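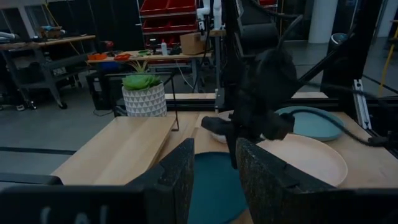
Ticket 2452: debate night stream, captions running behind

Status: open, workaround in place

Reported by the Ullell newsroom, 9:10 pm. Captions on the primary debate stream lagging the moderator by a full answer. Viewers complaining the rebuttals made no sense. Fekach feed fine, Fivement player not.

Checked first:
- encoder clock, ok
- caption delay setting, was 4000 ms, should be zero for live
- Moldovan backup feed, same lag, so not the source

Set delay to zero, restarted player. Better for a few minutes then drifted agian during the closing statements.
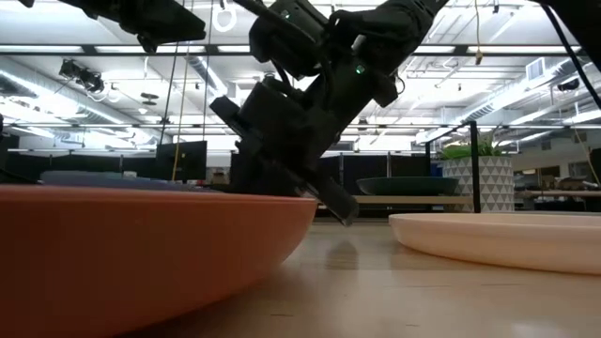

Does the clip archive have the same problem?
Only clips cut after the first ad break. Earlier ones line up with the audio and can go on the recap page as is.

Second try, 9:40 pm. Cleared the caption buffer, dropped from two caption tracks to one. Lag down to 2 seconds and held there. Spanish track is off until this gets fixed properly, newsroom told.

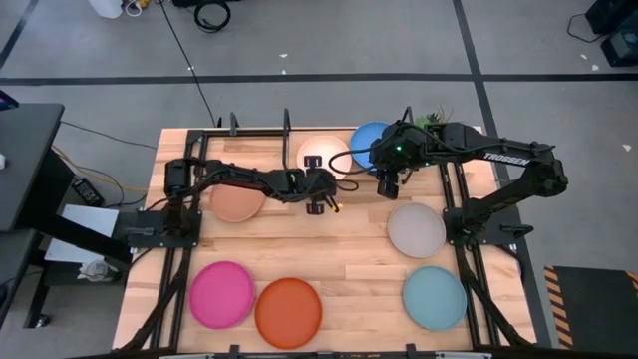
Log from the player shows 89 dropped caption packets, all right after ad breaks. Looks like the ad insert resets the timestamp and the player keeps adding the old offset on top. Same thing we had in January with the town hall, that ticket got closed as network. Shouldnt have been.

Workaround for the post-debate panel: no mid-show ads. Sales not happy but signed off.
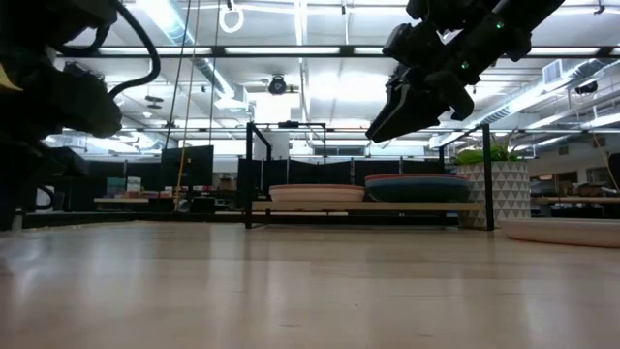

Still to do: get the offset patch from Fivement, test on a recorded debate with ads in, re-cut the bad clips, put the Spanish track back. Do not close until the next live show runs clean with breaks.

Last updated: 11:25 pm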